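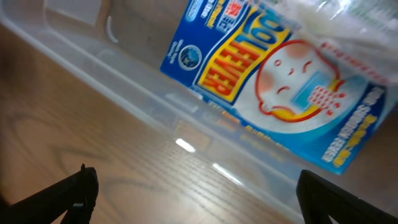

Keeping a drafty rental warm without wrecking the electric bill

Home Comfort board > Heating and Cooling

porchlight_and_pie
Posted October 1, 2022

Hi everybody, long-time reader and I think this is only my second post, so bear with me. We moved into the upstairs of an old house in Bultetham at the end of the summer and it's a darling place, big windows, window seat, the whole bit. Well, we had our first cold night this week and I found out what big windows mean! I was sitting on that pretty window seat in a coat. The radiators belong to the landlord's system and he doesn't turn it on until it's been under 50 degrees for several nights running, so I'm on my own for a bit.

I've been looking at the Jirnex panel heater, the flat kind that stands on feet. Does anyone have one? My other thought was just thick curtains and being stubborn. I do work from home at a desk by the window, so it's mostly my feet and hands I'm worried about. We can't drill anything into the walls or change the windows.

mitten_drawer
Welcome to the drafty house club! I've had the Jirnex for two winters in a bedroom and I like it fine. It's quiet, and I can sleep with it in the room, which I never could with the fan kind. It takes its sweet time though. If you're hoping to walk in, switch it on and be toasty before the kettle boils, you'll be disappointed. I put mine on while I'm fixing supper and the room is nice by the time I go up to read.

Curtains first, in my opinion. Lined ones, and long enough to touch the floor if there's no radiator under the window. I got mine secondhand and hemmed them badly and they made more difference than anything I've bought new.

gravelroad_gus
I'll be the grump here. I don't care for panel heaters in a room with leaky windows. You're paying to warm up the air and then it goes right out to the street. Seal the windows first. The rope caulk that comes on a roll pushes in with your fingers and peels off in the spring, no drilling, and a landlord shouldn't have a thing to say about it. I did the whole front of our place in Brurkley in an afternoon with the ball game on. Then see if you even need the heater.

mitten_drawer
Gus, I don't think we disagree that much, I did say curtains first! But she's sitting at a desk all day in October. Caulk is not going to warm her feet.

gravelroad_gus
Wool socks will. And a heated foot mat if the socks don't. A mat uses a fraction of what a heater does.

teacozy_tally
I have to side with Gus on the foot mat (don't let it go to his head). I have one under my sewing table and I forget the rest of the room is chilly. Mine cost 6 dollars at a church sale, so I can't tell you what the brand is, the label had worn off and I had my husband check the cord over before I plugged it in. I'd buy a new one if I were you.

One thing about any space heater, please plug it straight into the wall and not into a power strip, and keep it clear of those nice new curtains. I know everybody knows that, but I'd feel bad if I didn't say it.

porchlight_and_pie
Oh, you are all so kind, thank you! I hadn't heard of rope caulk at all. I held my hand around the window over the desk and I can feel air coming in along the bottom and up one side, so I think Gus has a point. Is there a trick to getting it to stick when the paint is old and a bit flaky?

gravelroad_gus
Wipe it down with a damp rag, let it dry all the way, and do it on a mild day. It doesn't like cold. If the paint is really coming off in sheets, tell the landlord before you do anything, old paint in an old house is his business to deal with.

mitten_drawer
If you're in Bultetham, Ó Dálaigh hardware on the corner past the library used to carry the rolls, and they had the Jirnex on the shelf in September as well. I'd call before you go, they keep funny hours on Saturdays. Up to 10 percent off if they still do the fall coupon.

teacozy_tally
They do, it was in the paper. My sister lives over that way and saves them for me.

porchlight_and_pie
I called and they have the caulk – two colors, even! I'm going to do the windows and get a foot mat, and hold off on the heater until I see how the bedroom does. The curtains I'm still dithering about. Does anybody have feelings on velvet?

mitten_drawer
So many feelings. Start a new thread and I'll meet you there.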